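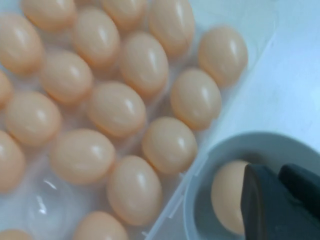

## 4. Teleoperated demonstration: eggs from tray to cup

These notes go with the practical on teaching by demonstration. Read section 3 (frames and wrist calibration) first. The task is short and easy to state: take an egg out of the plastic tray and set it down in the white cup. Most of the difficulty lies in the grasp and in the release.

### 4.1 Two ways of showing the task

**By hand (kinaesthetic).** The arm is put in gravity compensation and the operator moves it directly. Joint positions are logged as the arm is pushed along. The operator feels the weight of the arm but gets a poor sense of the contact at the fingertips, and a hand on the wrist easily ends up in front of the wrist camera.

**By remote control.** The operator moves a leader arm and the follower copies it. The camera view stays clear, and the commanded position is recorded separately from the measured one. For fragile objects this second point matters: the difference between commanded and measured finger position is our only stand-in for grip force, as the gripper has no force sensor.

We use remote control in this practical. Groups working with Bensaid may repeat the exercise by hand for comparison, but the two sets of recordings must not be mixed in one folder.

### 4.2 What is recorded

For each time step the log holds:

- joint positions, commanded and measured
- finger opening, commanded and measured
- wrist camera image
- time stamp

The wrist view changes a great deal over one demonstration. On the approach to the tray it is filled with shells of nearly the same colour. At the cup, the near finger hides a good part of the rim. A policy that relies on seeing the whole rim will therefore do badly in the last few centimetres, and demonstrations should include small corrections made while the rim is partly covered.

### 4.3 Phases

1. **Approach.** Choose an egg with enough room beside it for both fingers. Come in from above with the fingers open.
2. **Grasp.** Close slowly until the measured opening stops following the command, then hold. Do not squeeze further.
3. **Lift.** Straight up until the egg is clear of the tray ridges. Sideways motion before this point drags the tray.
4. **Transfer.** Keep the wrist angle constant if you can. Speed may be higher here than in any other phase.
5. **Place.** Lower until the egg is supported by the cup. The egg may sit at a tilt; this is acceptable.
6. **Release.** Open the fingers before lifting. If one finger remains in contact with the shell, move the wrist slightly away from it – do not open further against the cup wall.

Phases 2 and 6 should be done at the same pace in every demonstration. Long pauses are learned as part of the task, and the trained policy will then stop at the same places, sometimes for good.

### 4.4 Variation

Each group records 84 demonstrations. Move the cup between recordings, and change which tray cell you start from. An empty cell in the tray is useful: its bright reflections can be mistaken for a shell highlight, and the data should show the arm passing over it without reaching down.

Discard a recording if the egg is dropped or cracked, or if the operator starts again from the beginning. Keep it if the first grasp slips and is corrected within the same attempt. Mark these with `r` in the notes column.

### 4.5 Exercises

a) Plot commanded against measured finger opening for 2 recordings by different operators. Mark the moment of contact in each.

b) Cervantes divides the task into phases by hand, Malinowski by a threshold on finger speed. Apply both methods to the same recording and explain where the boundaries differ.

c) Train once with the wrist image and once without it. In which phase do the failures appear?

Hand in plots and a single page of text to Pawlak before the end of May. Raw logs stay on the lab machine.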